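Ticket: Scheduled label batches dropping lines
Product: Nurix Stockroom
Site: Garkport branch
Status: Open, reopened twice
Priority: Medium (customer disputes)

Opened Mar 31, 2025

When we run a label batch from the morning schedule, some of the labels never print. The batch shows as Complete. The count on the batch screen is the full count. The paper count is short. Running the same batch by hand from the Labels page prints everything. I have done this enough times now that I don't believe it's us.

I've read the help article. It says to check the paper and restart the print service. We checked the paper. We restarted the print service. I'd like to skip that stage if we can.

Printer is on the wired network, same switch it has been on since the Ondbridge office was closed and we got their equipment. Nothing else on that switch has trouble.

Lejla Ristić
Garkport

Update from support

Thank you for the report. Labels missing from a batch are most often caused by the printer going to sleep between jobs. Please turn off power saving in the printer menu and let us know if the issue continues.

Update from customer

Power saving was already off. I turned it on and off again so that I can say I did. Next morning's batch was short again.

I'd also point out that a sleeping printer would lose labels from the front of the batch. Ours come from the middle. The first label prints and the last label prints, and there's a hole in between. I don't see how sleep explains that, and I'd like somebody to tell me how it would.

Update from support

We have passed this to the second line. In the meantime please attach the export of an affected batch and confirm the version number shown under Help.

Update from customer

Export attached. Version is 8.4, same as it says on the ticket form, which I had to fill in before it would let me submit.

Going through the export, the missing lines are all in the rack fittings and hangers group. Other groups in the same batch come out fine. I'm not claiming that's the cause. Those items have long descriptions, and one or two have an inch mark in them that somebody typed as a quote mark.

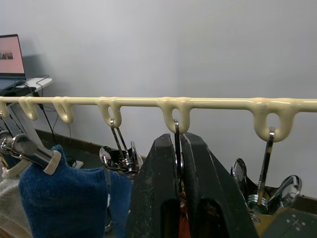

Nkosi: I'd stop looking at the printer. We had short batches last January with the same middle-of-the-run gap, and for us it was the quote mark. The scheduled job builds a text file first and the manual one doesn't, so a stray quote swallows everything up to the next one. Take the inch marks out of one item and see whether the gap moves.

Update from customer

Thanks, that's the first suggestion on here that fits what I see. I have doubts, though. If a quote swallowed everything up to the next quote, I'd expect the gap to start exactly at an item with an inch mark in it. Two of our gaps do. One doesn't. It starts a line later, at an item with nothing odd in the description at all.

I'll try it anyway, but on a copy of the batch, and I'm changing one thing at a time. Last time support had us change several settings at once and we never found out which one mattered.

Test 1. Copied the batch. Changed nothing. Scheduled it. Short, same gaps as the original. Good, at least the copy behaves the same.

Test 2. Same copy, inch marks replaced with the word inch. Scheduled it. The two gaps that began at an inch mark are gone. The third is still there.

Test 3. Ran the Test 2 copy by hand. Full print, as always.

So the quote mark is real, and it isn't the whole story.

Update from support

We are glad to hear the issue is resolved. We will now close this ticket.

Update from customer

Please reopen. It isn't resolved. Read Test 2 again.

Update from support

Reopened. Our second line suggests the remaining gap may be caused by a timeout. Please raise the job timeout to 30 seconds under Schedule, Advanced.

Update from customer

Raised it. Same gap, same place, same item. A timeout that picks the same item every single day would be a strange sort of timeout. I've put the setting back to what it was.

Test 4. Opened the item where the third gap starts and retyped the description from scratch instead of editing it. Scheduled the batch. Full print.

Test 5. Put the old description back by pasting it from the export. Short again, gap in the same place.

The two descriptions look identical on screen. There must be something in the old one that doesn't show, a line break or some other leftover from when the Ondbridge list was pasted in. I can't see it with the tools I have. You can, so the old text is attached as its own file. Please don't open it in a spreadsheet and save it first, as that may clean it up.

Update from support

Thank you. We have confirmed that the file contains a hidden line break. As a workaround, please retype the descriptions of any affected items. A change to the scheduled export is being considered for a future release.

Update from customer

I'll retype the ones I know about. My objection is to the word affected. The only way I have of knowing an item is affected is that its label didn't print, and the batch screen tells me that it did. Somebody here has to count paper against the screen every morning until this is fixed.

Two requests, and I'd like an answer to each. First, the batch should not say Complete when lines were dropped. Second, the item form should refuse a line break in the description, or strip it on save. I would take the first one over the second if I had to choose.

I've seen "being considered" on other tickets of ours, and those are still being considered. Leave this one open please.

Update from support

Both requests have been logged. Ticket status set to Waiting on customer.

Update from customer

What are you waiting on me for?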